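Sorting out the noise on a home-office desk

Aug 2, 2019

The low hum in the back room started in February, when I moved the desk from the landing. I put up with it for a few weeks, then spent several evenings tracing it. These are my notes, mostly so that I don't have to work it out again when I next move things about.

The room is at the rear of a terraced house in Driltley. It has a suspended timber floor, one outside wall and a single radiator under the window. The floor was boarded over by a previous owner and the boards are screwed at wide spacing. If you walk across it in shoes the whole thing sounds like a drum. None of that bothered me until there was a piece of equipment running on top of it all day.

The equipment in question is a Kokarance network drive with two mechanical disks. On the landing it sat on a concrete sill and I never heard it. In the back room it went on a shelf fixed to the desk legs, and from then on there was a steady note whenever the disks were spinning, with a slow beat on top of it. The beat is what you get when two disks turn at very slightly different speeds. The two notes drift in and out of step and the level rises and falls with them.

My first assumption was the fan. I stopped it for a minute with the disks still running and nothing changed, so I put that idea away. The second was mains hum from the power supply. Mains hum here sits at 50 Hz and its multiples, and the peak I measured was well above that, close to the rotation rate of the disks. I used a free spectrum app on an old phone, laid flat on the desk. It is not calibrated, so the absolute levels mean very little, but it is perfectly good for finding a frequency and for comparing one arrangement with another.
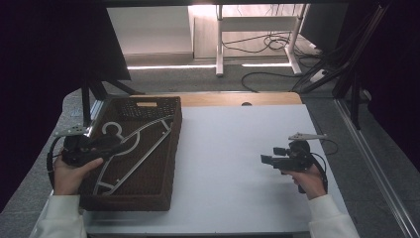
Photo: author's own

The next step was to find out what was doing the radiating. A small metal case can't move much air at low frequencies. A large flat panel can. With the drive lifted off the shelf and held in the hand, the note almost disappeared. Set down on the shelf it came back at once. With the shelf taken off and the drive placed on the floorboards it was worse, and could be heard in the kitchen underneath.

So the case needed to be isolated from whatever it stood on. The principle is simple enough. A mass on a spring passes on very little vibration well above its own natural frequency, and passes on more than you started with near that frequency. The mount has to be soft enough for the natural frequency to fall a good way below the one you want to stop. The drive is light, so it needs a very soft mount.

I tried four things, in this order.

Felt pads, the stick-on sort for chair legs. No measurable change. Felt this thin is far too stiff under such a small load.

Rubber feet from Grustcombe, sold for washing machines. Slightly worse than nothing. They are made for a load of 80 kg or so and under a small drive they may as well be wood.

A folded bath towel. This worked well, and took 13 dB off the peak. It also blocked the vents on the underside, and the disk temperature went up by 5 degrees in an hour, so I took it out.

Open-cell foam, cut into four blocks and set under the corners. This gave nearly the same reduction as the towel and left the vents clear. Disk temperature settled at 27 degrees with the window open. The foam was an offcut from a cushion and cost nothing.

The foam will creep under load and get stiffer over time. I have made a pencil mark on the shelf upright level with the top of the case, and when the case has sunk a few millimetres I shall cut new blocks.

Two smaller matters came up along the way. The network cable had been pulled tight and clipped to the desk leg, which gave the vibration a second path around the foam. A loose loop of cable fixed that. The disk caddies also rattle in their rails, and a strip of paper tape down one side of each has taken up the slack.

I looked at replacing the disks with solid-state ones. At present prices for the capacity I need, I can't justify it. I also looked at the Escobedo wall bracket, which has sprung arms, but the only free wall is a party wall and I would rather not share the problem with next door.

What remains is a faint tick when the heads park. I can hear it late in the evening with the window shut. The next job is to put more screws in the floorboards, starting at the door end where they move the most, once I have found out where the heating pipes run.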